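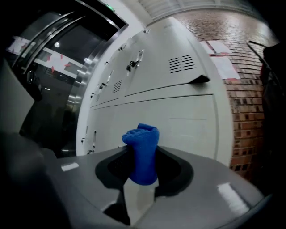 Moving my little rack into somebody else's building

I have been promising this post since July, and a few of you have been very patient with me in the comments, so get yourself something to drink, because I do go on a bit.

For years every website I run lived in the hall closet. Two old servers, a switch, a battery unit that beeped at three in the morning whenever the power so much as hiccuped, and a box fan wedged in the door. It worked! I was fond of it. But the electric bill crept up, the closet turned into a sauna every summer, and when the family recipe archive went down for a whole holiday afternoon I heard about it from relatives I hadn't spoken to in ages. So I started looking at colocation, where you own the machines and rent the space, the power and the network from a data center.

I talked to three places. Giter was the big, shiny one, an hour up the highway, and they were perfectly nice to me on the phone until they learned I wanted a quarter of a cabinet. After that the emails got shorter. Detitz was cheaper than I had dared hope, but the contract ran three years and the power was billed by the circuit, so I would have paid for the full amount whether I used it or sat in the dark. The one I picked was Jaston, a small operation in a former printing plant on the edge of town, twenty minutes from my house if the train isn't blocking the crossing (it is usually blocking the crossing).

The tour is what sold me. The man who took me around let me ask every silly question on my list, and I had two pages of them. How long can the generators run on the fuel they have? What happens if I lock myself out of my own server at midnight? Is there a restroom? He answered all of it, and when he didn't know something he wrote it down and emailed me before dinner. I know that isn't a technical measurement, but I have dealt with enough phone companies in my life to give it a lot of weight.

Now the part you asked about, the money. Setup was 600 dollars, one time, and that included the cross-connect to the network carrier, a company called Uddin that I had never heard of and have had no complaints about. I had put aside 3000 for the whole project, and I came in under it, mostly by keeping my old servers and buying used rails. Please, please check your rails before you go. Mine were for a deeper cabinet, and I spent an embarrassing stretch of the morning on the floor with a tape measure, muttering. The staff found me a spare shelf and we set the older machine on that instead. It is still on that shelf and I expect it will be there when I retire it.

The move itself took 4 hours, door to door. I shut everything down after breakfast, wrapped the servers in beach towels (they traveled beautifully, by the way), and belted them into the back seat like a pair of grandchildren. I had labeled every cable with masking tape at both ends, and I would do that again in a heartbeat. What I would not do again is forget that the masking tape peels off in a warm car. By the time I opened the trunk, half my labels were stuck to the spare tire cover – so that was a puzzle.

A data hall is loud, much louder than I had imagined, and it is drafty in a way that gets into your neck. Bring a sweater even in the middle of summer, and bring earplugs if you plan to stay more than a few minutes. Bring your photo ID too, and a pen, and the little screwdriver you always think you won't need. I also wish I had written down my network settings on paper, large, since I was reading them off my phone with my glasses pushed up on my head and got one digit wrong. It took me far too long to find it. When the first page finally loaded on my phone I let out a whoop that I hope the fans covered.

At home the quiet is the strangest thing. I keep stopping in the hallway to listen for it. The closet holds coats again, and the vacuum cleaner, which had been living behind the couch all this time, and the battery unit went to my neighbor for his aquarium.

Next I want to sort out backups properly, with one copy at the house and another somewhere far away, and I have opinions forming about that already. If you have used Detitz for off-site storage, leave me a note in the comments and tell me how the restore went, good or bad. I've also had two people ask for my cable list, and I will type it up as soon as I can read my own handwriting.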